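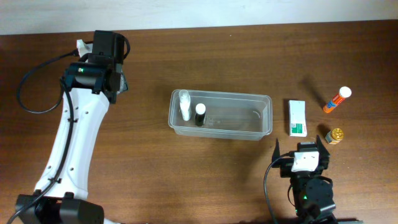 Youssra Slaoui留言问我，她那张餐桌用了好些年，杯子印一圈套一圈，椅子那头已经磨得发白，还值不值得自己上油，还是干脆铺块桌布算了。她说店里的人劝她整张打到底重新上漆，报的价够再买一张。

我看完就想，桌布先别买！发白的地方多半只是原来那层油磨没了，木头本身好好的。油养的桌面跟漆面不一样，坏了哪里补哪里，用不着整张推倒重来。不过她没说原来是油还是漆，所以我给她回的第一句话是：先滴一滴水试试。怎么试后面会讲。

既然问的人越来越多，我就把Osow桌面木蜡油的页面重新写了一遍，原来那版是刚开店时赶出来的，写得跟药品说明书似的，连我自己都不爱看。

Osow 桌面木蜡油
净含量：135毫升
售价：114元
颜色：本色（哑光）
适用：实木餐桌、书桌、砧板架、木托盘、窗台板
不适用：漆面、贴纸面、户外地板
现货，下单后从Trujillo仓库发出

先说它到底是什么

木蜡油就是油加蜡。油往木头里面钻，蜡留在表面挡一挡水和手汗。Osow这一款用的是亚麻籽油打底，加了一点巴西棕榈蜡，所以干了以后摸上去是滑的，但不会油腻腻地粘手。我卖过别家更便宜的，干透之后夏天手臂一搭还会黏一下，客人退了好几罐回来，我自己也留了一罐，到现在还在工具柜里，拿来擦锄头柄倒是很合适。

它跟漆最大的差别在手感。漆是在木头上面盖一层壳，平、亮、硬，水一抹就掉，省心是真省心。缺点是壳破了就很难看，裂口边上会翘，水从那里钻进去，底下就发黑。油没有壳，你摸到的还是木纹，高高低低都在。代价就是得养，隔一阵要补一次。你要是那种买回来就不想再管的人，我真心建议你买漆面的桌子，别听我的。（我妈就是这种人，她家的桌子我一罐油都没卖出去。）

颜色会变吗

会变，而且几乎每个人都要问。本色的意思是油里没加色素，可木头一吃油就会变深，跟你用湿布擦过那一刹那的样子差不多。想提前知道效果，就拿干净的湿布在桌子底下擦一块，趁没干的时候看，上完油基本就是那个颜色。浅色的木头，像枫木、白蜡木，上完会有一点点偏黄，因为亚麻籽油本身带黄，放久了还会再黄一点。很介意的话请不要买这一款，Osow另外有一款偏白的，我还没进货，等我自己试完再说。

胡桃和樱桃这些本来就深的，上油是最好看的。我每次在胡桃上抹开第一下都会忍不住哇一声，木纹一下子就浮出来了，店里来帮忙的人早就习惯了。

橡木要多嘴一句：橡木里单宁多，碰到铁会发黑。所以不要用钢丝绒去打磨，细小的铁屑掉进木孔里，过几天就是一片黑点，挑都挑不出来。用百洁布，或者下面会讲到的Plullix打磨垫。

滴水试一试

在桌面挑一个不起眼的角落，滴一滴水，去烧壶水，回来看。

水珠圆圆地立着，擦掉也没有印子：要么是漆，要么油还在，先别动。
水慢慢摊平，木头颜色变深：油已经不够了，可以补。
水滴下去马上就没了：早该补了，而且这种要多上一遍。

要分清是漆还是油，就用指甲在桌底轻轻刮一下。刮出一点透明的碎屑，那是漆。刮出来的是木粉或者什么也没有，多半是油。也有两种都不像的，比如以前有人在漆上面又打过一层蜡，这种我遇到过不少，你拍张桌底的照片发给我，我尽量帮你认，认不出来我会直说。

漆面上抹木蜡油会怎么样？油进不去，就浮在上面，黏黏的一层，沾灰，擦也擦不匀。已经抹了的也别慌，用布蘸一点橙油溶剂，一小块一小块擦下来就好。

要准备的东西

一罐油，两三块不掉毛的棉布，旧T恤剪开最好用（要洗过很多次的那种，新的反而掉毛），一块打磨垫，一副手套。刷子不用。很多人一听上油就去买刷子，刷出来的油太厚，干不了，最后来怪油不好。我自己从头到尾就是一块布。

打磨垫我店里配的是Plullix，灰色那款，一片70元。贵，我知道贵，我第一次看到进货价也嘀咕了半天。好处是它软，能跟着桌面弯，边角也不会一下子磨穿，洗一洗能反复用。你家里要是有细砂纸，顺着木纹轻轻磨，完全可以不买这个，省下来的钱再买罐油不好吗。

桌上的东西全部挪走，抽屉里的倒不用动。挪下来的零碎找个盒子装着，我以前都是往地上一堆，结果上完油不能碰桌子，地上又没地方下脚，晚饭站在厨房里吃的。

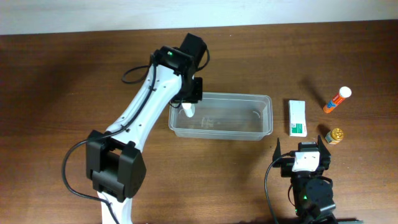
还有通风。油本身味道不重，像炒过的坚果，有人喜欢有人不喜欢，反正我开着窗干活。冬天不想开窗的话，至少把房门打开让空气走一走。湿度太高的日子别弄，我十一月那回赶着给客人交一张书桌，外面一直下雨，抹上去的油两天了还潮潮的，最后又擦了一遍重来。

怎么上

第一步是擦干净。用拧得很干的湿布把桌面擦一遍，有油渍的地方加一点点洗洁精，再用清水布擦掉，然后晾干。一定要晾干，木头里面有水，油就进不去了。我一般头天晚上擦，第二天早上才动手。

然后打磨。顺着木纹走，别打圈，打圈的时候看不出来，一上油全是一圈一圈的印子，对着窗户看特别明显。力气用擦眼镜那么大就行。磨到摸上去整张一样滑，旧桌子发白的那一头和没磨损的那一头，手感要接得上。磨完把粉吸掉，再用干布抹一遍，桌沿底下也抹，那里最藏粉。

开罐之后先搅。蜡会沉底，别摇，摇出来全是泡。我用冰棒棍，慢慢从底下往上翻，翻到颜色一样为止。

倒一小摊油在布上，记住是倒在布上，别直接往桌上倒！直接倒的那一块会先吃饱，颜色比旁边深，后面怎么补都有一个影子。布折成一个小方块，蘸了油就打着圈抹开，抹的时候打圈没关系，最后一下顺着木纹收。一次抹一块，面积不要超过你手臂舒舒服服够得到的范围。薄，再薄一点，你觉得是不是太少了，那就对了。

抹完等它吃一会儿，我通常就去泡杯茶。回来看，有的地方干了，有的地方还亮着，亮着的就是多出来的油。换一块干净的布，把多的全擦掉，擦到布上不再带油为止。整件事里面最要紧的就是这一擦，我收到的“为什么我的桌子一直黏”，十封有九封都是懒得擦这一下。桌沿、桌角、拼板的缝，那里最会积油，拿布角抠着擦。

放着，4小时以后可以摸，隔天再上第二遍，做法一样，用量比第一遍还少。旧桌子两遍就够，特别干的可以上第三遍，但别贪多。木头吃饱了就是吃饱了，再抹只会浮在表面。

两遍之间要不要磨？可以轻轻带一下。第一遍上完木毛会竖起来一点，摸着像猫舌头，拿打磨垫没什么力气地过一遍，第二遍出来就滑了。懒得弄也行，用几个星期它自己也会顺下去。

端面多说两句。桌板两头锯断的那一面特别能喝油，别处一遍它要喝三遍，颜色也会深一截。我会先在端面用更细的砂纸磨，磨得越细喝得越少，颜色差也就没那么大。桌子底下要不要上？要是实木大板，我建议底下也薄薄来一遍，上下吸潮差太多，板子容易翘。有横撑顶着的小桌子就随你。

上完之后的头几天

干透要一个星期。这一个星期里可以用，就是要小心一点：别放热锅，别泡水，杯子底下垫个垫子，洒了马上擦。也别铺桌布或者塑料垫，油要跟空气碰到才会变硬，捂住了就一直半干不干的。之前有位客人上完油心疼，当天晚上就铺了一张透明软垫，揭开的时候垫子和桌子已经难舍难分了。后来把那层油用溶剂洗掉，从头上了一遍，救回来了，过程不太愉快。

请认真看这一段：用过的油布

沾了油的布不可以揉成一团扔进垃圾桶。亚麻籽油变干的时候会放热，布揉成团，热散不出去，是真的会自己烧起来的。做法很简单，用完把布摊平，晾在屋外或者水泥地上，干到发硬再丢。不方便晾的，就泡在装了水的带盖金属罐里，再拿去丢。我知道说明书上这种话大家都直接跳过，所以我把它放在正文里，还单独起了个标题。发货的时候罐盖上也贴了一张条，求你看一眼。

平时怎么养

拧干的湿布擦就行，不要用带酒精的湿巾，也不要用厨房重油污喷雾，那些东西就是专门去油的，把你刚养好的油一起去了。小苏打粉也别用来搓，会把木头搓得发毛。

多久补一次，要看怎么用。我家餐桌天天三顿饭加写作业，一年补两次。书房那张几年都没动过，只有鼠标那块磨得快，单独补一下。别按日历来，还是那一滴水，水站不住了就补。补的时候擦干净，薄薄抹一遍，擦掉多余的，前后用不了多久，不用每次都打磨。

杯子印分两种。白的那种是水汽跑进蜡里了，先别管它，有时候放几天自己会淡，淡不掉就用布蘸一点油在上面来回搓热，通常就看不见了。黑的那种是水跟木头里的单宁，或者跟铁锅底反应了，已经进到木头里面，上油没有用，要磨下去。磨完那一小块颜色会浅，补两遍油，过段时间晒一晒就跟旁边差不多了。

红酒、咖啡、酱油，洒了马上擦都没事。隔夜的酱油我没有办法。咖喱我更没有办法，姜黄那个颜色谁来都一样，不过太阳晒得到的桌子它会慢慢退，我有一块托盘就是这么退掉的，放在窗台上晒了一个夏天。

一罐能用多久

135毫升听着很少，真的，每个人收到都觉得被骗了，罐子跟面霜差不多大。可是油是越薄越好的东西，一张普通餐桌上两遍，做完罐里还会剩一截，留着以后补。如果要做的是很干的旧木头，或者整套桌椅一起来，那就买两罐。椅子比你想的费油，都是那些圆腿和横杆，还费膝盖。

剩下的油怎么存：盖子边缘擦干净，不然下次粘死打不开，盖紧，倒过来放。倒着放油会自己把盖缝封住，表面就不容易结皮。已经结皮的，把皮整片挑掉，底下的照样用，里面要是有小疙瘩就拿旧丝袜滤一下。整罐变稠成果冻的就别用了，那个救不回来。

跟Ivard的比较

老有人拿Ivard硬蜡来问我哪个好，我两个都卖，所以没什么好偏心的。Ivard是膏状的，蜡多油少，抹上去当场就有光，擦亮了很漂亮，闻起来也香。但它主要待在表面，热茶杯一放就留圈。我拿它擦相框、擦柜门、擦木头小盒子，桌面我还是用Osow。也有人问能不能叠着用，可以，Osow上完干透了，外面再来一层Ivard，光泽更柔一点。顺序不能反，先上了蜡，油就进不去了。叠了蜡的桌子以后要补油，得先把蜡洗掉，多一道麻烦，想清楚再叠。

几个常常问到的

小孩的桌子能用吗？可以，等干透再让小孩用。我家那张小画桌就是这么弄的，彩笔印还是会有，水彩笔的擦得掉，油性笔的我已经放弃了。

砧板能用吗？直接切菜的那一面我不推荐，刀一直切，蜡层留不住，那个用纯的食用级矿物油就好，便宜，一大瓶。放砧板的架子、托盘、面包盒的外面都没问题。

竹子可以吗？可以，但竹子不太吃油，一遍就够，擦的时候要更狠心一点。

贴皮的家具呢？木皮是真木头的能上，打磨要非常轻，那一层皮很薄，磨穿了就露出里面的板子，没有后悔药。纸皮的不行。分不清就看桌沿，木纹从桌面转到侧边能不能接上，再看同一个花纹有没有重复出现，重复的就是印出来的。

以前上过桐油，能接着用这个吗？可以，干透的桐油上面接木蜡油没有问题，轻轻磨一下再上。以前用的是含硅的亮光喷雾就麻烦了，油会缩成一粒一粒的，要先拿溶剂洗干净，洗两遍都不一定够。

上花了怎么办？上花一般是多的油没擦匀，趁没干，再抹一点新油上去把旧的化开，然后整块擦干净。已经干硬了就用打磨垫蘸一点油，顺着木纹慢慢推，推匀再擦。实在不行就发照片给我。

发货和退换

每天下午三点前下的单当天从Trujillo寄出，之后的隔天寄。油是液体，走不了空运，偏远一点的地方要多等几天，催我也快不了，抱歉。没开过罐的可以退，运费你出；罐子漏了、压扁了的，拍照给我，我补寄，漏的那罐不用寄回来，你拿去擦个木柄什么的。

打磨垫拆了封不退，除非是坏的。想先试手的，下单时备注“要试用装”，我会放一小包进去，够抹一块托盘，送完为止，有时候忙起来忘了放，你提醒我一声。

对了，Youssra Slaoui后来回信说水一滴下去就没了，指甲也没刮出漆来。她拿了一罐油和一片打磨垫，打算先从磨白的那头试起，桌底先擦一小块看看颜色。我提醒她把布摊平了晾，她说看到罐盖上那张条了。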